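Como embrulhar peças frágeis com papel e fita branca

Texto de Amândio Prata, com notas de Domnica Vasiliu

Na oficina da Meireles embrulhamos peças pequenas quase todas as semanas: puxadores de louça, pés de candeeiro, bicos de bule, figuras de presépio. O método é sempre o mesmo e serve para quem vai mudar de casa ou enviar uma encomenda. Precisa de papel de seda sem tinta, um rolo de fita branca, uma tesoura e uma mesa limpa.

Antes de começar

Lave as mãos e tire anéis e relógio. Passe um pano seco pela mesa. Se a peça tiver pó, limpe-a com um pincel macio e deixe-a repousar um pouco antes de a cobrir. As folhas que usamos são as da Droltik, vendidas em maços de 400, mas qualquer papel de seda branco serve. Evite jornal: a tinta passa para a louça não vidrada e depois não sai.

Cortar ou rasgar

Para peças direitas, corte o papel à tesoura em tiras de 7 cm. Para peças curvas ou que afunilam na ponta, prefira rasgar. A borda rasgada fica mais fina e assenta melhor sobre a camada de baixo, sem fazer degrau. O sentido da fibra conta: se o rasgão foge para o lado, rode a folha um quarto de volta e tente outra vez.

Embrulhar em camadas

1. Pouse a ponta da tira na base da peça e segure-a com o polegar.
2. Enrole na diagonal, de baixo para cima, sobrepondo metade da largura em cada volta.
3. Não estique. O papel deve acompanhar a forma e pode fazer rugas.
4. Ao chegar à ponta, dobre o excesso para dentro e aperte com dois dedos.
5. Volte a descer com uma segunda tira, em sentido contrário.
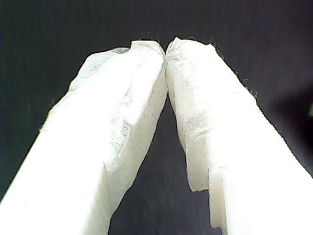
Revestimento branco com rugas e fibras soltas ao longo da borda rasgada.

As rugas no sentido do comprimento não são problema. O que convém vigiar são os sítios onde o papel fica mais fino, sobretudo nas faces viradas para outra peça. Passe o dedo devagar: se sentir a superfície dura por baixo, ponha mais um bocado de papel nessa zona e alise sem carregar. As fibras soltas podem ficar. Só as retiramos quando a peça tem partes coladas de fresco, onde se agarram.

Se uma camada acabar a meio e deixar um degrau, levante a borda, rasgue-a em bisel e volte a pousá-la. A Domnica prefere tapar o degrau com outra tira. Gasta mais papel – mas é mais rápido, e numa encomenda grande isso nota-se.

Prender com fita

A fita nunca toca na peça, só no papel. Corte bocados curtos e cole-os atravessados sobre o fim da tira, dois por peça chegam. Dobre a ponta de cada bocado sobre si mesma para fazer uma pega, e quem desembrulhar não precisa de faca.
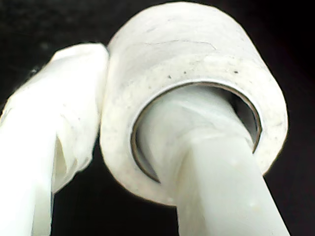

Guarde os rolos deitados numa caixa fechada. O pó cola-se às beiras e a fita deixa de pegar nesses milímetros, que são os primeiros a levantar. Se o rolo já tiver pintas, deite fora a primeira volta e experimente outra vez num retalho de papel. Rolos com o miolo de cartão amolgado ainda servem para trabalho à mão, mas encravam no suporte de mesa. O nosso é um Cliven antigo e não perdoa.

Arrumar na caixa

Forre o fundo com papel amarrotado, ponha as peças mais pesadas primeiro e deixe espaço entre elas para mais uma mão-cheia de papel. As pontas ficam viradas para o centro. Feche, incline a caixa devagar para cada lado e escute. Se alguma coisa se mexer, abra e encha os vazios.

Em março embalámos assim quase 127 puxadores para o Sérgio Serrano, em quatro caixas. Para quantidades destas, corte as tiras todas na véspera e guarde-as direitas entre dois cartões.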